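Folding Dark Shirts on the Bed: Which Tips Are Worth Your Time

Posted December 2, 2024

I've read a lot of folding advice over the years and I don't believe most of it. Somebody always has a special board, or a special sequence, or a special drawer.

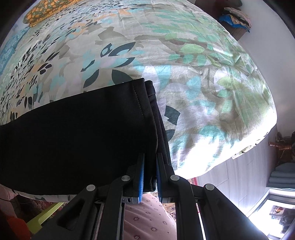
So I spent November trying the usual tips on my own laundry, mostly black T-shirts and sweatshirts, and wrote down which ones I still use.

Fold on the bed, not on the table

I expected to disagree with this one. A table is harder and flatter, and every guide tells you to press the creases in with your palm. But my table is small and has mail on it. On the bed I can open a shirt out all the way, sleeves included, and a little give in the mattress does no harm to a T-shirt. For dress shirts I still go to the ironing board.

Pull the sheet tight first. A ripple under the shirt ends up as a ripple in the shirt, and then you smooth it three times and wonder why it keeps coming back.

A patterned sheet helps with dark clothes. Black on navy bedding is hopeless in the evening, and I used to miss whole socks. Against a pale sheet with a leaf print I can find the edge of a black shirt right away. I wouldn't buy bedding for it, though.

Find the hem before you do anything

Black fabric hides its own shape. Feel for the hem band, or look for the line of stitching, and work from there. If the front hem and the back hem lie one on top of the other, the rest of the fold will come out close to square. If they don't, no amount of patting fixes it later, so open it up and start over.

When one layer sticks out past the other, take the edge that sticks out and bring it back. Don't tug the top layer forward to cover it. That only moves the problem up to the collar.

The folding board

I bought a plastic one from Drivorik. It does work, in the sense that shirts come out the same width. It also takes 15 seconds to lay each shirt on it properly, and by then I could have folded the thing by hand. It slides around on a bed, too. Mine is now under a houseplant. If you run a shop and fold all day you may feel differently.

Filing clothes upright

You've seen the drawers where every shirt stands on its edge like a record. I kept one going for 17 days. It's nice with a full drawer. With a half-empty drawer everything leans over and slumps, and you are told to buy dividers. I tried the Flurerholm ones and they were fine, but a shoebox lid did the same job.

With black shirts there's another snag - from the top they're all the same shirt. I now fold the ones with a print so a bit of the print faces up, and stack the plain ones flat, since it makes no difference which I grab.

Lint

Pink towels and black cotton should never share a dryer. I knew that and did it anyway. The sticky roller is good for one shirt and a waste of paper for six. A damp rubber glove, wiped in one direction, gets most of it off. I was told a Pirport lint brush would do better. It didn't, on my clothes.

Check your bedding too, especially if you fold on a fuzzy blanket. I turn it back and fold on the sheet.

Fabric spray "for crisper folds"

No. I did half a pile with it and half without and couldn't tell them apart the next morning, except by smell.

What I do now

Dump the basket on the bed. Pull out everything dark and lay it in one pile, all hems pointing the same way. Fold each side in, sleeves back, then up from the hem in two turns. Heavy sweatshirts get one turn only, or they won't fit in the drawer. Put the piles away before dinner, or you'll be moving them to the chair at bedtime and folding them again tomorrow.

Socks I leave for last, and some weeks they don't get done.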